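Startseite | Themen | Lexikon | Für Kinder | Kontakt

Was ist ein Wechselkurs?

In Deutschland bezahlt man mit Euro, in der Schweiz mit Franken und in Japan mit Yen. Wer in ein Land mit einer anderen Währung reist, muss sein Geld umtauschen. Der Wechselkurs gibt an, wie viel fremdes Geld man für einen Euro erhält.

Ein Rechenbeispiel: Im Land Corico bezahlt man mit Talern. Für einen Euro bekommt man dort 2 Taler. Sunita tauscht 35 Euro um und erhält 70 Taler. Steigt der Kurs des Talers, so bekommt sie für denselben Betrag weniger, zum Beispiel nur noch 57 Taler.

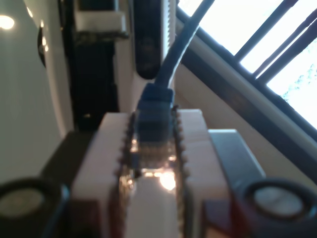

Blaues Netzwerkkabel mit RJ45-Stecker

Die meisten Währungen werden heute über Computer gehandelt. Wollen viele Menschen und Firmen eine Währung kaufen, wird sie teurer. Wollen viele sie verkaufen, wird sie billiger. Deshalb ändern sich viele Kurse ständig.

Banken und Wechselstuben verlangen für den Umtausch oft eine Gebühr. Es ist daher ratsam, vor einer Reise die Angebote zu vergleichen.

Text: Shirley Dunmore
Stand: 8. September 2017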